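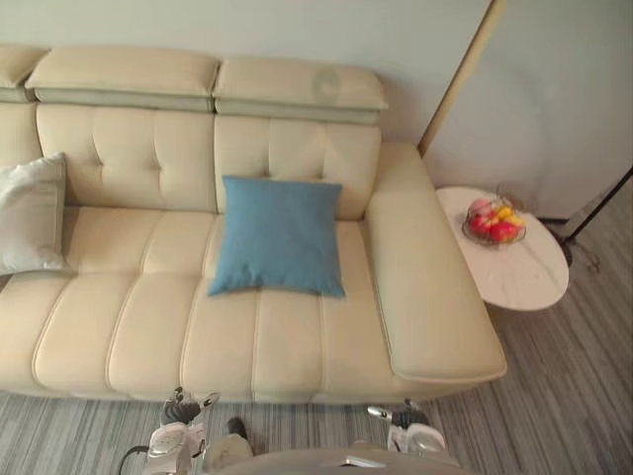 Leather sofa maintenance, part two. The first thread covered fabric and got a lot of questions I couldn't answer. Leather I can answer. Cream leather with channel stitching especially, as I have been cleaning one for three years.

1/ Find out what finish you have before buying anything. Put a drop of water on a hidden spot, such as under the seat edge at the back. If it beads, the leather is pigmented and has a topcoat. If it soaks in and darkens, it is aniline or close to it, and most of this thread does not apply to you.

2/ Mine beads. Nearly all pale leather sold for living rooms is pigmented, but do the test anyway. It takes one minute.

3/ Vacuum first. Soft brush head, low suction. Work along the channels from the backrest toward the front edge, one groove at a time. Going across them just pushes crumbs from one groove into the next.

4/ The ridges look dirty first. The grooves are dirty first. Spread each one open with two fingers and look at the stitching. Gray thread on a cream seat means it is overdue.

5/ Tufted backs: the brush head does not reach the folds around the buttons. I use a dry one-inch paintbrush and hold the vacuum hose next to it. Do not pull on the buttons. They are held by a cord through the foam and replacing one means opening the back.

6/ Cleaner. I use Lollden, the foam, not the spray. The spray runs down the channels and sits in the seam. Foam goes on the sponge, never on the leather. One section, wipe, dry cloth, next section.

7/ Headrests take the most abuse. Hair oil gets into the topcoat and softens it, and once it is soft it picks up everything. A spot you can see from across the room has usually been there for months. Mild degreaser made for leather, two passes, then leave it alone for a day. If the mark is still there, it is probably wear in the color coat and cleaning will not fix it.

8/ Raise the headrests before you clean them. The band between the pad and the backrest collects dust, and it will show as a line the next time someone adjusts the height.

9/ Armrests: same procedure as headrests, more often. Mine get done every 14 days. The seat gets done every 3 months.

10/ Throw pillows. Blue on cream is a risk if the dye is not fast. Rub the cover with a damp white cloth for 30 seconds. Any blue on the cloth, wash it separately until there is none, or keep it off the leather. Jeans are worse and nobody tests those.

11/ Move the pillows around. A pillow that lives in one corner protects that corner from light, and after a couple of summers you have two shades of cream.

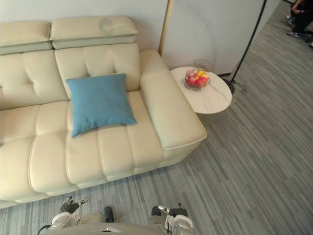 Right-hand end, with the blue pillow, the side table and the fruit bowl.

12/ Side table placement. Leave a finger's width between the tabletop and the armrest. A thin table edge will press a line into the padding if the two touch, and it takes weeks to come out.

13/ Apples and whatever else you keep in the bowl are fine. Citrus juice on the armrest is not. Blot it, damp cloth, dry cloth. Same for drinks.

14/ Floor lamp: check that the base sits flat on the carpet. A base on thick pile leans a little, and a leaning pole ends up against the leather or the wall.

15/ Conditioner on pigmented leather does less than the label claims. The topcoat blocks most of it. I put a thin coat of Plesix on the seat in June and skip it the rest of the year. Too much leaves a film that attracts dust.

16/ Detlef Schmieder asked whether melamine sponges are OK. No. They are a very fine abrasive. They remove the mark and the topcoat along with it.

17/ Also asked: is recoloring worth it? For one headrest, a small bottle of matched color is enough. Test it on the underside and let it dry overnight before judging the shade. For the whole seat, get a quote first.

18/ Total time for a three-seater is an hour and a half, of which the channels are an hour.

Power recliner mechanisms next. If you have a Homside frame, send me the number on the sticker underneath, I only have the manual for the 403.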